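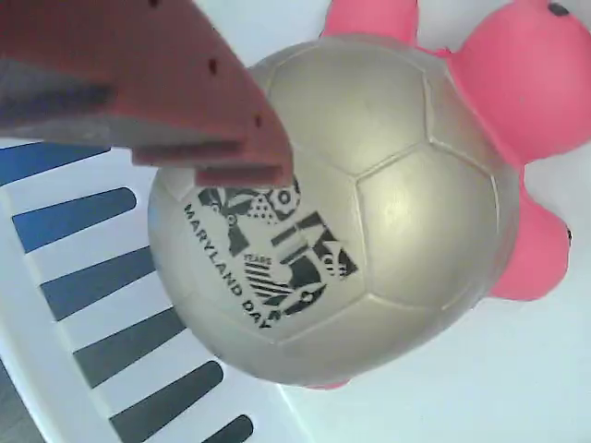
4.2 Choosing where to touch a round object

When we first planned the Dolus experiments, we expected that round objects would be the easy part of the test set, and we were a little humbled by how much of our January work went into them after all. A ball looks the same from nearly every side, so the grasp planner has no edge or handle to hold on to, and its scores tend to spread evenly over the whole surface. Printed markings turned out to matter more than we had guessed. In Figure 3 the stepped fingertip overlaps the upper edge of the black "MARYLAND DAY" print on a silver-gold soccer ball, and the wrist camera loses a piece of the very pattern that the tracker would like to follow. The seams between the panels are faint by comparison, and the bright highlight on the upper right panels is no help to a tracker either.

Figure 3. Fingertip over the ball, between the slotted white crate and the pink rubber toy.

We therefore added a small term to the Irkon score that lowers the value of any contact point that would hide strong texture. Readers who know the earlier Amarasinghe planner will recognize the idea, although there it was used for labels on flat boxes, and we had to rework it quite a bit before it behaved well on curved surfaces. The rest of the score is the same as in Section 3, and we were happy to leave it alone.

The full collection holds 2,161 grasp attempts over 18 objects, of which 8 are round or nearly so. After we removed attempts with missing wrist images, 1,723 remained for training and testing. With the new term, the planner shifted its first contact toward plainer parts of the surface, and the tracker kept its lock for longer during the approach. The gain was smaller on soft toys, where the fingers sink in and the view changes anyway. We are grateful to Rasa Adomaitis, who patiently went back over the soft-toy attempts with us and found that many of the lost tracks began before contact, a point we take up again in Section 5.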